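From: Dragica Krasniqi
To: Coltness Neighbours list
Subject: Re: fake adverts and getting your money back

Hello all,

Brilliant news on this! The bank has agreed to refund the full 700 pounds, and it only took 8 days from my second letter. I'm so pleased I could sing.

On Monday, Holzer wrote:
> Has anyone had luck claiming after paying a fake seller? I lost 400 to a
> page calling itself Jostwood Garden Rooms. The advert popped up between
> posts from people I know, so I never thought to check. My bank says I
> authorised the payment and that's the end of it.

Please don't take that as the end of it! Mine said the same on the phone, and the letter that came afterwards was much more helpful. Ask for their final decision in writing, and if it's still a no you can take it to the ombudsman, free of charge. Put in screenshots of the advert if you have any, the web address, and every message with the seller – even the silly ones about delivery slots.

I also reported the advert to the site that ran it. They took it down the same evening, but a near copy was back by breakfast under another name, so do keep reporting them. It takes a minute and I find it oddly satisfying.

Fellero asked whether it's different if you paid by credit card. Yes, it can be, and often in your favour, so ring the card company first and say you want to make a claim for goods that never came.

I've still got both my letters saved and would love to share them. Just swap in your own dates and amounts. Write to me off list, or bring your paperwork round and we'll go through it together at my table.

Dragica

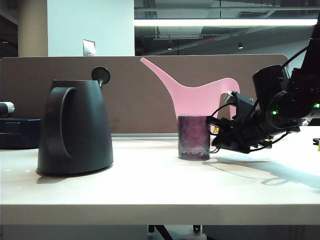 Next message in thread: Re: fake adverts and getting your money back (Holzer)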